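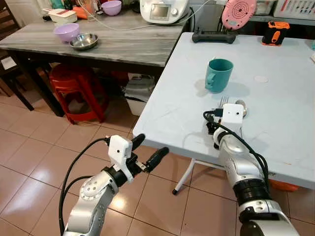 Hi all,

Replying to the cutlery thread on the Frimpong list, and a bit chuffed to have something to add!

> On teleop for thin objects: we gave up on forks. Does
> anyone get clean demos with a two-finger gripper, or
> do you all switch to hand-guiding for the pick?

We stayed with remote control for the whole lot. Furketti now has 222 episodes of the mug-and-spoon task, 130 of them good enough to train on. What helped most was slowing the leader arms right down for the last bit of the approach, then closing before you think you should. The spoon rocks up against one finger and you can feel your way from there – well, see your way, we've no force feedback yet.

We cap each episode at 60 seconds. If I fumble I leave the fumble in, provided I recover. The Flenus policy seems to love those. 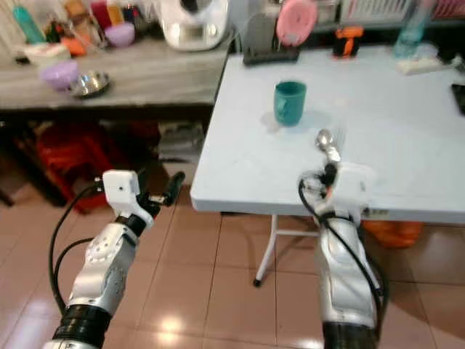 GRASPING AND HANDLES

Spoons I pick up by the handle, bowl up. Forks are still a pain, and I'd happily pinch anyone's trick for them. Keep the mug in the same colour for your first batch, then swap it. Shift the folding table a little between runs too, or the policy learns the table.

Hand-guiding gave us lovely smooth paths, but our hands were in every wrist view, so we binned the lot. 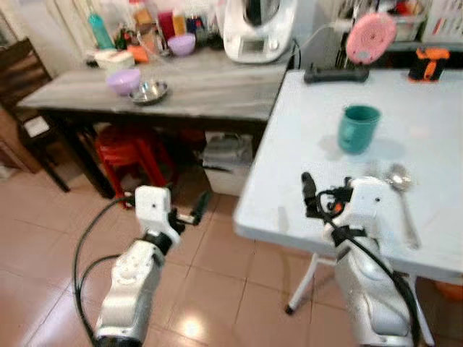

Zesden wrote back off-list that the left arm should be recorded even when it's parked, as their policy drifted without it. Fair point, and we'll log both arms from now on.

Cheers from the Furketti bench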